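**Hand-held grippers: pad wear, cable strain and the wrist strap**

Started by **ristside_bench** on 19/03/2025

---

**ristside_bench**

Picking this up from the old thread, which got locked. We're building a pair of hand-held grippers in the shared workshop, with a trigger in the handle and a camera on top. The idea is that one person holds one in each hand, does a job at the table, and we use the recordings to teach the arm we've been putting together since August.

The first pair worked but the pads were poor. I'd cut them from an old bicycle inner tube and glued them into the finger slots with contact adhesive. They peel from the tip end after a couple of evenings. I've since tried:

- silicone sheet, which nothing sticks to
- neoprene, too soft, and small screws sink into it
- rubber mat from the Ollbridge offcuts bin, the best so far but it leaves marks on paper

The other problem is the cable. It comes out at the back of the housing and pulls the whole thing round when you reach across your body. I used a straight cable on the first pair and it broke inside the sheath next to the plug.

What are other people using?

---

**zandach_dan**

For the pads, stop gluing to bare print. Sand the slot, wipe it with alcohol, then use flexible cyanoacrylate. And cut the pad slightly over length so that it's squeezed in the slot. Mine have been in for 199 recordings and I've replaced one, which was my own fault for leaving it on a radiator.

For the cable, get a coiled one. The sort they use on handheld scanners.

---

**mossop**

I'd go the other way on the cable. Coiled ones are heavy and they snag on everything. If you've got two of them on the table they find each other. I used thin silicone-sheathed wire, taped up the forearm and over the shoulder. Weighs nothing and never pulls.

---

**zandach_dan**

Taping wire to yourself is fine if you're the only one using it. In a shared place people put the thing down to answer the door. With a coil they can just put it down.

---

**mossop**

They can put it down with mine as well, it has a connector at the elbow. Takes two seconds.

---

**ristside_bench**

We have a mix of people, some of them only here for an hour, so I can't see the tape lasting. I might try a coil with a clip at the table edge.

What does everyone's weigh? Ours is 238 grams without the cable and I'd like to lose a bit from the handle.

---

**Lenni Eskola**

Ours came out heavier than that and I wouldn't worry. Where the weight sits matters more. If the camera is too far forward your wrist aches long before your arm does. We moved it back by 8 mm and people stopped complaining.

I'd put a strap on as well. People grip too hard when they think they'll drop it, and then the trigger movement goes jerky, and the arm copies the jerks.

---

**kettlewell**

Does it need a camera on each one? I'm about to order parts and the cameras are most of the cost. I was going to hang one over the table and be done with it.

---

**zandach_dan**

Overhead is fine for getting to the object. It's no good for the last bit because your hand is in the way. You want one on each.

---

**mossop**

Agreed for once. Go as wide as you can on the lens too.

---

**Lenni Eskola**

Wide, yes, but check your fingers still show at the bottom of the picture when they're fully open. On our first mount they disappeared and we had to do the lot again.
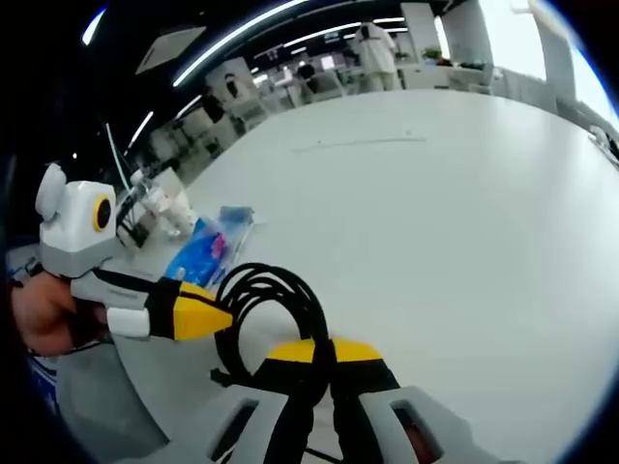
*Espinoza Makers' Club, Robotics Bench Group*

We keep to one kind of job per session. Bags and cups are a good pairing, as a bag changes shape every time you touch it and a clear cup is hard for any camera to find. Start with the cup on its own if your arm is slow.

The cables are coiled, as zandach_dan suggests. Mossop is right that they tangle, and I spend a fair bit of time undoing them. I'd still pick them over tape.

The yellow shell around the nose is a separate print from the body. If you crack one you print that piece again and keep the rest.

---

**kettlewell**

Is the edge of the table meant to bend like that or is that the lens?

---

**Lenni Eskola**

Lens. The table is flat. You run a calibration with a printed checkerboard and feed the numbers in later. Do it once per camera and again if you knock it.

---

**mossop**

I'll say it again about the coils, look at the size of that loop. You could get a mug through it.

---

**zandach_dan**

And yet I'd still take it over tape.

---

**ristside_bench**

Thanks all. I've ordered coiled cable and the flexible glue. I'll cut the next pads from the Ollbridge mat, oversize this time, and move the camera mount back before I touch the handle.

Lenni, is your strap elastic or webbing? I've got plenty of webbing here but it may be too stiff round the wrist.

---

**Lenni Eskola**

Webbing with hook and loop at the end. Sew it, don't staple it. I can post the drawing for the mount if it's any use, but the holes are for our camera, so check them against yours before you print.

---

**ristside_bench**

Yes please. I'll measure mine tonight.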